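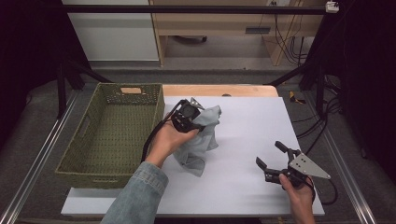
Do you need to know how to fold already? Three readers asked that under our December notice, one of them twice, and the last one added that her towels go in the closet in a ball and always have. Fine by us. Ball people welcome. Shelf-perfect people welcome too, we need both.

So, second call. Folding and Sorting Sessions, Civmont. Posted Jan 25, 2021.

What it is
Paid sessions, cloth and baskets. You stand at a table, you take a cloth, you fold it or sort it, it goes in a basket. Then again. We want to see how regular people handle soft stuff when no one has told them the "right" way. Washcloths, dish towels, pillowcases, small napkins, the odd T-shirt. No fitted sheets this round (we tried, it ate the whole afternoon).

Results go into the Korkuvano home linens study. That one looks at which folds people stick with and which they give up on after ten minutes. Write-up goes to everybody who took part, plain language, a few pages.

Who we want
Adults, 18 and up. Any background. Left-handers please, we are short on left-handers. Also anyone who does laundry for a big household, anyone who has never done laundry for anyone, people who worked in a hotel or a laundromat or a diner.

You should be OK standing for a while at table height. Stool available if you ask, just say so on the form so it's out when you get here. Both hands needed for most of the tasks. If one of yours gives you trouble write anyway, some of the sorting can be done one handed and we'd rather talk about it than guess.

Sorry, not this time: anyone who did the December sessions. We need fresh folders. You're on the list for the next one.

How a session goes
Sign in, short form, coat on the hooks. Warm up with a few cloths, doesn't count. Then 4 blocks:

Block one, pick up crumpled cloths off the table and lay them flat
Block two, fold any way you like, basket
Block three, fold the way the card shows, basket
Block four, mixed pile, sort by size

Break between two and three, there's coffee and the vending machine takes cards now. Whole thing is 3 hours door to door. We run on time, mostly. Block three runs long for everybody so don't feel bad about it.

You'll be on your feet at one table and not moving around much. Carpeted room, but wear shoes you like.

What to wear
Long sleeves fine. Bracelets, big rings, watches off please, they snag on terry cloth. Long nails are OK. Skip hand cream that morning, it gets on the white cloths and then we have to pull them from the pile.

Pay
$128 per session, paid the same day before you leave. Parking covered in the lot behind the building, bring your ticket in with you. No bonus for speed. Please don't race. People race anyway and the folds come out lousy.

If you have to stop early, stop, you still get paid for the session. If you cancel, let us know the evening before so we can call the next person.

Where
Rajput Building, Room 633, Civmont. Elevator is on the left past the mailboxes, the right one skips our floor. Wheelchair access from the parking lot side, the front door has two steps and a heavy door. Ring the bell marked Provudik, the bell under it is the dentist.

Times
Weekday mornings and afternoons. Evenings if enough people ask. Saturdays no, building heat is off. Tell us all the times you could make it, not just your favorite, the more you give us the faster you get a slot.

Masks on indoors the whole time. One participant in the room per session. Cloths are washed between people, unscented detergent. If you have a fabric or latex allergy put it on the form, in the big box at the bottom, the small box gets missed.

How to sign up
Reply through the contact page with:
your name and a phone number
times you can come
right or left handed
how often you do laundry (never is an answer)
stool yes/no

No resume. No cover letter. We got two last time, very nice letters, didnt need them. You'll hear back inside a week either way. If you don't, check your spam and then write again, things do get lost.

Also looking for
One part-time table assistant, Provudik staff position, mornings. Sets out the piles, crumples them back up between blocks, swaps baskets, runs the washer, keeps the tally sheet. Needs legible handwriting and has to be OK with a lot of lint. Same contact page, put ASSISTANT in the subject line so it doesnt go in with the participants. Some lifting, full baskets of wet towels mostly. Start as soon as you can.

Call stays open til the slots are full. Share it with your neighbors.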